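Search questions, tags, people

Moving sorters from hand grippers to supervising a tidy-up cell: what changes on shift?

Upendo Rashidi
Workplace automation, posted Wed 5 February

I lead a team of 17 at Clanumitz. We do clearing and light waste sorting in furnished homes under a service contract. The crew currently records every task with a pair of hand-held grippers, and the recordings are used to train the Woltex arm units that arrive in June. Management says head count stays the same and that the job becomes "supervision". I need to rewrite the job sheets before then and have three unknowns.

First, pace. By hand, a person clears a living room table without thinking about it. With the grippers each pick is slower, and the daily target of 162 picks was set by someone who has not held them. Second, grading. People are now asked to mark their own failed picks, and they suspect the marks will be used against them. Third, what a supervisor does for a full shift once the arms are running.

Has anyone been through this with a similar crew? Payroll and contract questions are being handled elsewhere, so please leave those out.

4 shares
3 comments

Syafiqah Krishnan

We did this two years ago at Wolde with 11 fewer people than you have, same type of work. Going through your points.

Pace. Drop the single daily number. Set targets by item class. Our classes were rigid box, soft packet, empty bottle, paper, and mixed wrapper. Empty thin-wall bottles and film take the most attention. The bottle deforms as the pads close, so the operator has to judge grip by watching the wall of the bottle, with much less feel than in bare fingers. Film tends to cling to pads and rims, so a release over the bin can need a second opening of the jaws. If both classes carry the same target as a carton, people will pick the cartons first and leave the film for whoever has the last hour. 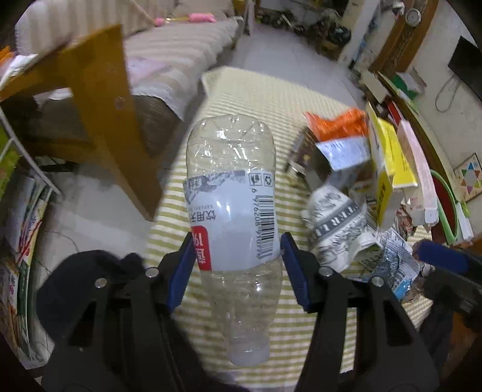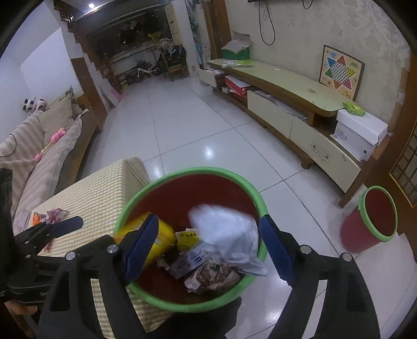

A clear plastic bottle clamped between the blue pads, and open jaws over the green-rimmed bin.

Grading. Separate it from attendance and from names. Three practical steps worked for us:

1. The operator marks a pick as good, dropped, or repeated, directly after the pick.
2. A second person reviews a sample of 300 per week without seeing who recorded them.
3. The weekly sheet shows results by item class only.

After step 3 was in place the number of marked drops went up, and the training group considered that an improvement. Dropped and repeated picks are useful records. If your people are being told to delete them, ask why.

Supervision. Plan for interruptions. Our supervisors spent the shift on four things: clearing stalls, deciding on items the arm would not classify, emptying and relining bins, and cleaning pads. The second item is the skilled one. A printed carton lying among wrappers may be rubbish or may belong to the household, and the arm has no basis for deciding. Write that decision into the job sheet as a duty with a name, because otherwise it is done all day and appears nowhere when grades are reviewed.

Physical load also moves. There was less bending on our site and more wrist and thumb strain during the recording period. We rotated every 40 minutes. Standing and watching turned out to be tiring in its own way, and we added a stool to each station.

2 comments

Yaroslav Stasiv

Don't overthink it. Our arms are on Istidetti controllers and after the first month it mostly runs itself. One person can watch two units. Just make sure they know where the stop button is.

Syafiqah Krishnan
Two units per person depends on the stall rate. Ours was too high for that in homes. What are you sorting?

Yaroslav Stasiv
Flat cartons on a belt. So yes, different.

Roxana Correa

I was an operator, later a supervisor, so from that side only. Tell the crew what the recordings are for before they ask. We recorded 1,350 picks before anyone explained it, and by then the break room had its own version. Also put a paid half hour in the schedule for operators to watch the arm run tasks they recorded themselves. I could see it copying my habit of coming in from the left, and I could tell the technicians which of my habits were bad ones. It made the reports better.

For the job sheet, keep some manual clearing in every shift. People who only supervise get slow at it, and when a unit is down the room still has to be cleared.

Upendo Rashidi
Thanks. Targets by class and the blind review are going into the draft. I will ask for the rotation as well, though I expect to get an hour and not 40 minutes.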